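Reviews > Home Viewing

Viranero Festival Pass: one season of watching from home 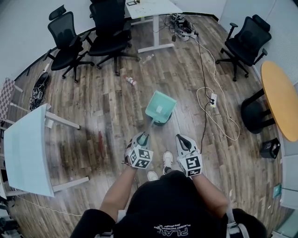
I bought the Viranero online pass in May, mainly to see the Clotine retrospective, and kept it running until the end of the spring program. The pass cost me $858 for the full season, which covers every feature, the shorts blocks and the recorded Q&As. That is a lot of money for a streaming product. The cheaper tier leaves out the competition films, so I didn't consider it.

Setting up took longer than it should have. The app on my television asked for a code, the code was sent by email, and the email arrived after the code had expired. The second one worked. After that I stayed signed in for the whole season, including after two updates.

Picture quality was good. I watched most of the films on a mid-range set with an ordinary home connection, and the stream only dropped once, near the end of Gavrilă, a Romanian drama with a lot of night driving in it. Dark colours held up well and I saw very little banding. Sound was stereo only on 13 of the titles I played, older ones mostly, and surround on the rest.

Subtitles were mixed. The new releases had clean white text with a thin outline, easy to read. Several films in the retrospective had subtitles burned into the print, and in the snow scenes I lost whole lines. There is a size setting in the menu, but it does nothing for these.

The viewing window is my main complaint. Once you press play you have 23 hours to finish, an odd number that caught me out twice. If you start a long film at nine at night and fall asleep, you can't pick it up at the same time the next evening. Support did reopen one title for me when I wrote in. They didn't answer the second request.

The program itself was strong. Tolora, the opening film, is a slow story about two sisters selling a fishing licence, and I'd put it with the best things I've seen this year. The Clotine films are worth having in one place, although the order they're listed in makes no sense and you need to look up the dates yourself. Of the 17 shorts I got through, the animated ones were the better half.

The Q&As were a disappointment - most run under ten minutes and the audience questions can't be heard.

I'd buy it again at a lower price, or if the window went to 48 hours. People who live near a festival theatre and can get to evening sessions will probably do better with single tickets.

Picture: 4/5
Subtitles: 2.5/5
Program: 4.5/5
Value: 3/5

Posted 18 November 2021

Contact | Copyright | Back to top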